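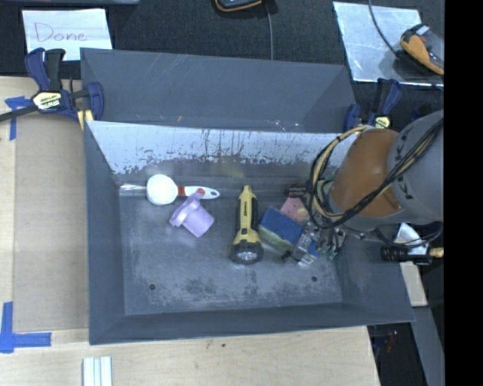
A gray metal bin with a worn floor, on a wooden tabletop.

Clyde Mbeki has formulated surface cleaners at Fomulance for most of his working life, and he starts with dilution. The concentrate in question, Oletti, is a mildly alkaline degreaser sold to commercial kitchens and small workshops. The label calls for 64 milliliters in a full bucket. Most customers, he says, pour in more.

"Extra surfactant does very little for the grease. It stays on the surface after you wipe, it holds dust, and the customer reports that the product leaves a film. So they use more of it the next day."

The formula has been changed once. The earlier version, Arneo, carried a stronger builder and was withdrawn after complaints of dulled aluminum. "Aluminum is attacked at high pH. Steel will tolerate it. People don't check which one they have." Mbeki lowered the alkalinity and made up the loss with a slower solvent, so contact time went up. He recommends leaving the solution on for several minutes before wiping.

Testing was done on coated panels, soiled with a mix of cooking oil and carbon black and then baked. The lab ran 37 panels for each candidate and measured reflectance before and after a fixed number of strokes. Hard water was the main source of scatter in the results. "We added a chelating agent and the spread came down. It also raised the cost, which sales did not enjoy."

On fragrance he is brief. "There is none in the base. Scent tells you the floor smells of lemon."

A spray version under the name Obi is due in November, with a first batch of 3,000 bottles. Mbeki is still working on the trigger, which drips.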